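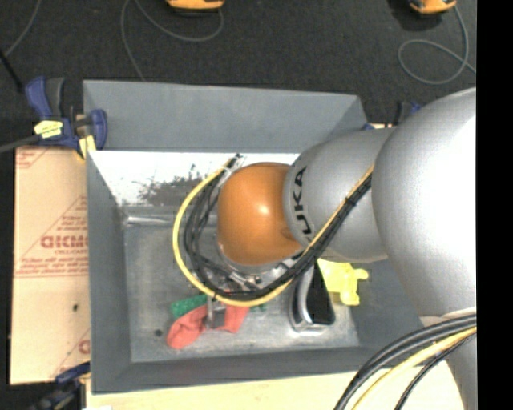 Spent most of this winter sorting out the metal bins at Ralldale. A few people asked how we look after them, so I'm putting it in a thread. It's long and it's about bins.

The ones I mean are the big rectangular kind, gray, painted, with sloping sides. Mixed parts go in at one end of the building and come out a piece at a time at the other. A bin can be full on Monday and down to the last layer by lunch the next day.

We had 14 in use in November. They were bought in batches over a long stretch, so the grays don't match. Some lean blue. The oldest have been touched up with whatever was on the shelf and you can see every coat.

Why sloping sides: parts slide toward the middle as the level drops. With a straight wall you get a row of pieces standing up against it, and those are the ones that stay there for months.

It doesn't solve the corners. Small pieces work down into a corner and wedge, and then the next load lands on top of them. I've pulled out parts with a finish we stopped ordering a long time ago.

So the first rule now is that a bin gets emptied all the way before it gets refilled. Topping up is faster that day and slower every day after. We topped up for years and I was as bad as anyone.

Emptied all the way means somebody looks at the floor of the bin with a flashlight. Looking from the side doesn't count. The near wall hides a strip along the bottom.

Second thing is the floor itself. Ours get a thin layer of grit and metal dust that packs down. We vacuum it with a narrow nozzle and wipe with a barely damp rag. Don't hose them. We tried it with one bin and had rust along the bottom seam before the end of the month.

Paint wears in patches. Usually it's the inside wall opposite the side you tip from, at the height where the first parts hit. Our worst one had gone dark and speckled in a spot bigger than a dinner plate. A worn patch is fine to leave for a while if it's smooth.

If it's flaking, deal with it. Flakes end up on the parts, then in the boxes, then you get a phone call.

How we do a touch-up: scrape the loose edges, sand by hand until you can't feel a step, wipe down, one coat of primer, two thin coats of gray. We use Asaleo, the matte one. Leave it overnight between coats, longer if the building is cold.

Gloss looks nicer on the first day. It also throws the overhead lights straight back at you, and then a gray part on the floor of the bin is hard to pick out. Matte inside, anything you like outside.

On lights, we have a lamp over one side of the sorting station and it was aimed badly. The far wall was bright white and the floor was in shadow. Moving the lamp bracket over a little did more for us than the new paint did. Should have done that first.

Labels. Paper in a plastic sleeve lasts a few weeks. Stickers on the inside get scraped off and turn into litter in the bin. What has held up is a stamped metal tag on the outside of the short wall, with just the bin number on it. The contents go on a card that gets swapped with each load.

We put the old Geum sheets away for this. They're fine for counting stock but they want a line for every part type, and a mixed bin can have a lot of those. The card says what came in, the date, and whether the floor was checked.

Did a full count in November when all the bins were down at the same time. 1767 loose pieces that weren't on any sheet. Most were usable. A bucket's worth were bent and went to scrap.

That number bothered me more than I expected. None of it was lost, it was all sitting in the building. It was under other things.

Moving bins: empty ones still need a pallet jack. Please don't drag them. The bottom edge burrs and then it cuts the floor paint, and it will cut a hand too. We run a file around the bottom edge of each one when it's up on stands for cleaning.

Stands are just square steel tube, welded up by a shop in Skistasitz. The bin sits at a slight tilt toward the side you work from. We started with too much tilt and everything piled against the near wall. Now it's shimmed with offcuts — I keep meaning to have proper feet made.

How full is full: we stop a hand's width below the rim. Over that and parts go over the side when anyone reaches in. Long pieces go in flat and last, or they bridge across and hold everything else up.

Don't mix soft and hard finishes in the same bin. I know it says mixed on the tag. Castings and anything polished should still not travel together, and if they come in that way we split them before they go in.

Cleaning takes around 2 hours for a bad bin, most of that spent on the corners. A bin that gets checked at every refill is much quicker. We do one a week now and that keeps up.

Someone asked about liners. We tried rubber matting cut to the floor of a bin. Small stuff got under the edge, the mat curled, and it came out again. If you have bigger parts than ours it might be worth it. It was certainly quieter.

Someone else asked about plastic bins. Lighter, no rust, and they bow in the middle with the weight we put in them. We kept one for packing foam.

Still to do: repaint the last couple of bins, replace a tag that got bent, and find somewhere better for the cards than a nail in the post.

4 March 2026, adding one more post. Bin with the bad seam is back in use. I ground it out, primed it twice and kept the same gray. I'll check it again when it's next empty and post how the seam looks.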